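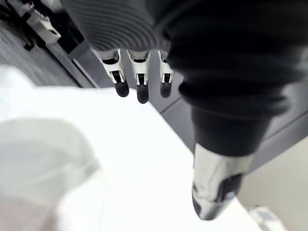 Trying to find an old fable about a heron and a miller's bucket

Posted by Stuvberg in Folk Tales and Fables

Hi all, first time asking here so go easy on me! I'm trying to track down a fable my grandmother used to read us when I was little, and I've been going around in circles with it since September.

What I remember: a heron finds a bucket a miller has left by the pond, with one small fish swimming in it. She can't get her beak down far enough, so she asks a fox to tip it over for her. The fox says sure, but only if he gets half. Then they argue so long over which half (he wants the head end, she wants the head end too) that the miller comes back and carries the bucket home. The moral was printed underneath in slanted type and it was something like "He who divides the fish too early eats grass for supper." I may be mangling that.

The book was a fat green thing with no dust jacket, and the fable was on page 63. I know that because my brother wrote his name on that page in crayon and got in a lot of trouble for it. The book itself went in a yard sale years ago. I think there was a date of 1,912 in the front - yes, with a comma in it, which even as a kid I thought was weird - but I couldn't swear it was the year of the book and not some kind of print number.

I've been through two big Aesop collections from my library and it isn't in either of them. Is it even Aesop? Or did somebody just write it and stick it in with the old ones? I'd love to read it to my own kids before they get too old to sit still for it.

Brasinach
I don't know your exact one, but I'd bet a sandwich it isn't Aesop. The Aesop stories I know with a fox and a long-legged bird are the dinner party ones, where the fox serves soup on a flat dish and the bird gets him back with a tall narrow jar. Yours sounds like someone took the jar part and glued it to one of those stories where two animals quarrel over food and a third party walks off with it. There's an old one with a lion and a bear fighting over a fawn until a fox sneaks away with it, and that's pretty much your ending with a miller swapped in.

Those fat collections for children did this all the time. They'd run short of pages, or the editor fancied himself a bit of a writer, and in went a homemade fable with no author on it. So I'd quit looking under Aesop and search for the book. Try library catalogs with words like "fables" and "nursery" and "fireside" and limit the dates to ten years either side of your number. And when you search inside scanned books, don't use your version of the moral. Use plain words that had to be in the story: heron, miller, bucket. Then try it again with "pail", because an older book could easily say pail. Try stork and crane too. My mother swore up and down that a story she loved had a goose in it and when I finally found it, it was a duck.

About the comma, I'd guess that was a copy number, stamped or written in. I have a hymn book with one like that. I wouldn't hang the whole search on it being a year.

Kallio
its aesop, they all are. look up fox and heron

Grendberg
Have to disagree with the one above me, plenty of fables aren't Aesop! La Fontaine has a heron, for one. She turns up her beak at one fish after another because they aren't good enough for her, and ends up settling for a snail. No bucket and no miller, but worth a read to your kids anyway.

I do have a vague memory of something close to yours. In mine it was a cat and a crow, and the thing they couldn't reach was cheese at the bottom of a churn, and the farmer's wife came back for it. We had it in a school reader, not a fable book, and I couldn't tell you the title if you paid me. So maybe look at old school readers as well, they borrowed stories from everywhere and changed the animals to suit whatever drawing they had handy.

One more thought - ask your brother! If he got in that much trouble over page 63 he might remember the picture on it, or the story on the facing page. A second story from the same book would help a lot, since you can check the two titles against a table of contents. And if you don't find it, I'd just write it down the way you told it here. I read it out loud to my husband and he wanted to know who got the fish.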